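# Raising money for a school trip

Start with the real cost. Write down the fee, the bus, meals and any gear, then add the platform's charges. When I did this for the Bellamy music trip, the total came to $4000.

1. Pick a page title that says who is going and where.
2. Write two short paragraphs in the student's own words. Say what the money pays for.
3. Send the link to family first. A page with a few gifts on it gets more from strangers.
4. Post an update every Saturday, even a one-line one.
5. Offer something offline too. Our pancake breakfast brought in $267 from 11 tables.

If a local business gives, ask how it wants to be named before you post. Send thank-you notes within 2 days, and handwrite them if you can.

Close the page once you reach the goal. Anything extra should go where the page said it would.

Questions about the breakfast can go to Senyo Bonsu. 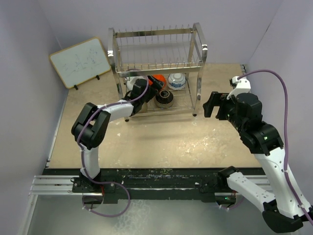
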